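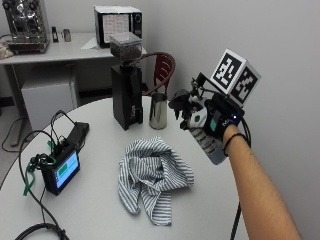 # "I wanted a door people could open without a reason"

Notes from a talk with the owner of Pridatetti, the coffee place at the bottom of Harkance Street in Paltness. She asked me to leave her name out. Fine by me, everyone in town knows who she is anyway. Typed up fast between other things, 5th May.

She starts before I've got my pen out. The lease, mostly. She's been chewing on it all morning.

"People think it's the coffee. They come in and say, oh you must love coffee. I like coffee. I like it fine. But what I spend my day on is the lease and the drains and whether the sign is legal."

Is the sign legal?

"It is now."

The building was a shoe repair before, then a tax office in the winters, then empty for a long while. She used to walk past it on her way to the bus. She worked in medical billing back then, 12-hour stretches at the end of the month, headset on. She didn't hate it. She says that twice, she wants it down on paper that she did not hate it. The people were good and the insurance was better than anything she's had since.

So why leave?

"My mother was sick, and I was driving her to appointments, and afterwards there was no place to take her. That was it. There was the drive-through and there was the bar. She wanted to sit somewhere with her coat on and look at people. She didn't want a meal. She couldn't eat a meal. You'd be surprised how hard it is to find a chair in this town that doesn't come with a meal."

Her mother died before the place opened. She tells me this quickly and goes on to plumbing.

## The money part

She had savings and a loan from the credit union, and she had 2000 dollars from selling her mother's car, which she kept in a separate account and told herself she'd never touch. It went on the floor. The floor under the old carpet tiles was soft by the back wall and you could push a screwdriver into it.

"I cried about the floor. I didn't cry about the car until I cried about the floor."

The rest she is careful with. Won't give me the rent, won't give me the takings. She does say that the first January was the worst month she's had as an adult, money-wise, and that she kept the lights off in the back half of the room so it wouldn't look so empty from the street.

"Then a guy comes in, sits in the dark part. On purpose! Took his book over there. I had to go turn a light on for him."

He still comes. Same seat.

## What she'd tell somebody starting

I asked for advice, because readers always write in asking for it. She made a face. Then she talked for a long time, and I didn't get all of it, my hand gave out.

Go see the landlord in person. Don't do it by email. She'd been writing back and forth for weeks about the water heater and got nowhere, then ran into him at the hardware store and it was settled by the paint aisle.

Work in somebody else's place first. She did 3 months of early shifts at a bakery two towns over, unpaid for the first part of it, and says she learned more about trash pickup than bread. Who takes the cardboard. What you do with milk that's one day over. How you tell a regular they can't bring the dog behind the counter.

Buy used, but buy the grinder new. This one she got heated about. "I bought a used one off a listing and it was somebody else's problem with a cord on it. Everything else in here had another life. Chairs from a church hall. Cups from everywhere. But that's the thing your hands are on all day, and I wanted to know who'd dropped it."

Had she dropped it?

"Not yet."

And do the dull training. The milk, mainly. She practiced at her kitchen table at home with dish soap and water, on her sister's tip, and poured it into mugs over and over till her wrist stopped thinking. Her first real customers still got foam you could stand a spoon in. A retired bus driver told her it was the best he'd ever had, and she's never corrected him.

## Sikder

The beans come from Sikder, a small roaster up the valley. It's a husband and wife and a shed. I asked how she picked them and was hoping for something about flavor. No.

"They picked up the phone."

She'd left messages at a bunch of places. Sikder called back the same afternoon and asked what her water was like, which she didn't know, and then drove down with a test kit. She's stayed with them. They had a fire scare last year, nothing burned in the end but they were shut for a while, and she bought supermarket coffee for the gap and wrote it on the board so people would know. A few complained. Most didn't notice, she thinks, and she isn't sure how she feels about that.

They roast darker than is fashionable. She gets younger people in who ask for something lighter and she keeps a small bag of it for them under the counter. Paltness likes it dark. Her mother liked it dark, with evaporated milk from the can. You can get it that way at Pridatetti too, it's not on the board, you have to ask.

## The letter slot

I'd been told to ask about the letters so I asked.

There's a brass slot in the old front door, left from the tax office days, and it never got sealed up. People started pushing notes through it at night. First one was a complaint about the bins. Then a recipe. Then somebody looking for a lost glove, then the answer to the glove. She pinned them by the restroom and now there's a whole wall of it. She has no rules for the wall except nothing about politics and nothing about anybody's ex.

Her nephew went through the lot over spring break as a school project and typed them up. He got to 774. He did a chart. Gloves did very well in the chart.

"I thought it was going to be lonely people," she says. "Some of it is. But a lot of it's people who are just awake. Night shift at the plant, new babies. They walk past at four in the morning and they've got something to say and there's a slot."

The one she keeps in the register isn't on the wall. She showed it to me and asked me not to copy it, so I haven't.

## Slow hours

We stopped a few times for customers. A woman buying 2 coffees, one for the guy fixing the crosswalk outside. A kid who wanted change for the laundromat and got it, no purchase. I asked if that happens a lot and she said the laundromat's change machine has been broken since before she opened and she's basically the bank.

Between three and four it dies. She used to fight that hour, discounts, a poster, a knitting thing that didn't take off. Now she does the books then, or she sits. She thinks more places should be allowed to be empty for an hour. I said that sounded like a luxury. She thought about it.

"It's an hour where I make nothing. So yeah. It's the most expensive thing I sell."

She's been asked to open a second one, over by the new clinic. There's a unit going, and it would be the exact spot, people coming out of appointments with nowhere to sit. She sees that, obviously she sees it. She'd have to hire a manager and she'd have to borrow again. She went and stood in the unit last week and looked at the floor first thing.

Solid, she says. Concrete.

So?

"So I don't have an excuse about the floor."

She hasn't signed anything. The agent wants an anwser by the end of the month. When I left she was on the phone about the drains.

*Pridatetti, Harkance Street, Paltness. Open early, closed when the soup's gone. Cash or card, evaporated milk on request. If I got anything wrong in this, put it thru the slot, she says she'll pass it on.*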